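The director of the Greststead Adult Learning Center met with us on Monday to discuss evening classes. "Enrollment passed 300 in July," she said, "and most of our students work days." 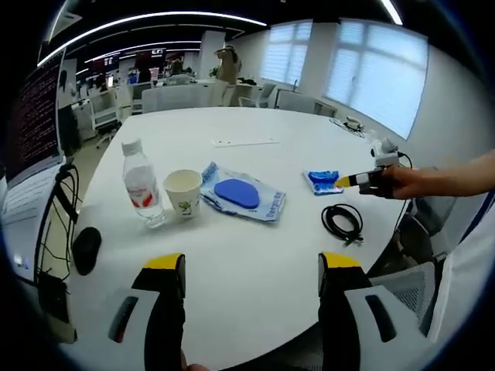

She credits the late bus from Tukley – it now stops at the door. "Before that, people left at the break."

## Staffing

The center has 40 paid tutors. Three teach bookkeeping, the course with the longest waiting list.

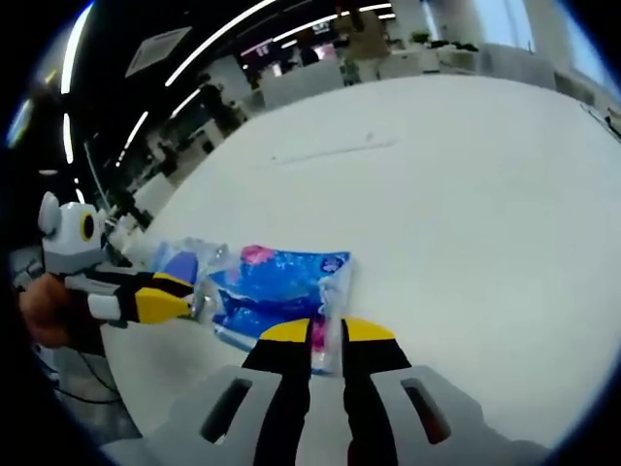 ## Fees and Plans

Fees will hold for two years under an agreement with the Yilma Fund.

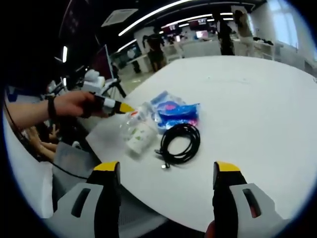 Will there be classes in Povitness?

"We expect to offer reading and math there once a lease is signed," the director said.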